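Magdolna Szilágyi has heard the pitch for a mobile app so often that she can finish it herself. "Your customers live on their phones, so you need an icon on the phone," she says. "Fine. Who is going to tap it?"

She runs Navley, a small online shop for sewing supplies, and last year she paid for an app from a developer called Tistia. It was downloaded 597 times. In June, 40 of those people opened it.

Tistia's sales deck promised repeat orders. Szilágyi wants to know where that promise came from. "I asked for the numbers behind the chart. I got another chart."

The mobile site, which she had neglected, brought in 780 orders over the same stretch. She has since moved the app budget there, mostly to fix a checkout page that asked for the shipping address twice. Does she expect sales abroad to follow, as the consultants say? "I ship to three countries. A faster page won't change the postage."

She would look at an app again if someone showed her a shop her size that earned the money back. So far none has been named.
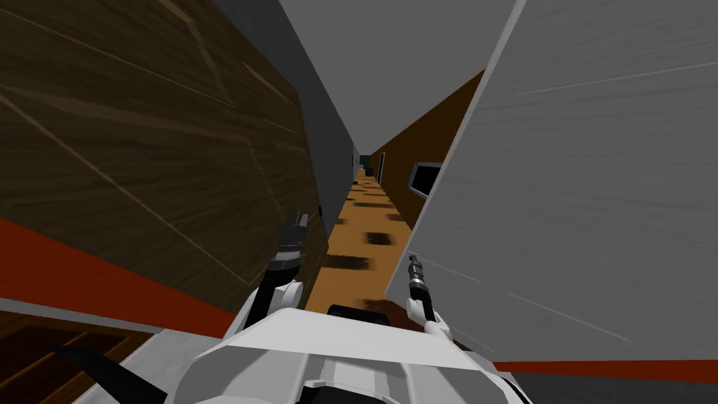

Gulyás disagrees, and wrote to say that 40 regulars are worth keeping if they spend more than the rest, a figure the shop has yet to give.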